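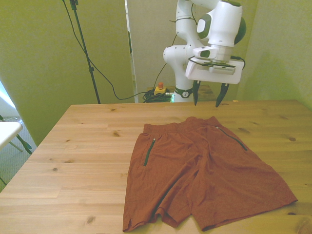 Category: Course Materials > Manipulation Lab > Handouts

Handout 8: Picking a gripper for cloth

Rigid parts are polite. You measure them and they stay measured. Cloth has other plans, so this unit spends its lab hours on laundry, and your grade will depend on it.

You will compare two sets of fingers on the same arm. The Nokby set is narrow and gets under a hem nicely, then pokes a hole in your confidence by letting go halfway up. The Cumer set is wide and holds on to everything, including the layer you meant to leave behind. Read the Gruber notes on pinch force before you come in. They are dull and they are right.

Order of work:
1. Lay the garment flat, waistband toward the arm.
2. Run the grasp script with each set, 3 tries per grasp point: waistband, pocket zipper, hem.
3. Log every try, misses too. A log with no misses will be read with great interest.
4. Swap fingers, re-zero, repeat.

Where to put the camera

The wrist view is good for finding an edge and poor for knowing which edge you found. Maroon on pale pine is about as easy as segmentation gets. Folds inside the cloth are another matter - a crease shadow and a real boundary can look much the same to a threshold.

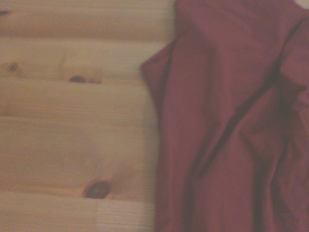

Fig. 2. Wrist view, cloth edge against the planks. Mind the knots, which also pass for dark blobs.

Use the fixed view for the overall shape and the wrist view for the last bit of the approach. If the two disagree, stop and find out why. Do not average them. Last term a team averaged them and got a very precise grasp on the table.

Controller settings

Start with the Statix defaults in file 2652, then lower the closing speed until the fabric stops bunching ahead of the fingers. Change one setting at a time. Keep the stop button within reach of a person who is awake.

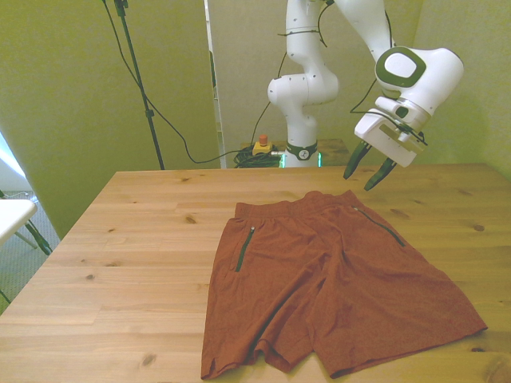 Torvane79 wrote that closing speed mattered less for them than approach angle, and that tilting the wrist a little fixed most of the hem misses before they touched a single setting.

Fair point. Try the tilt, but log it as its own run.

Due: one page, two plots, no adjectives.

Comments

pinchpoint: Does the zipper pull count as the zipper for grasp points?
labnotes_b: I counted it. Lost no marks, gained no friends.
kel_r: The Cumer fingers picked up both layers every time. Is that a miss?
pinchpoint: I logged it as a miss. A very secure one.

Last updated: January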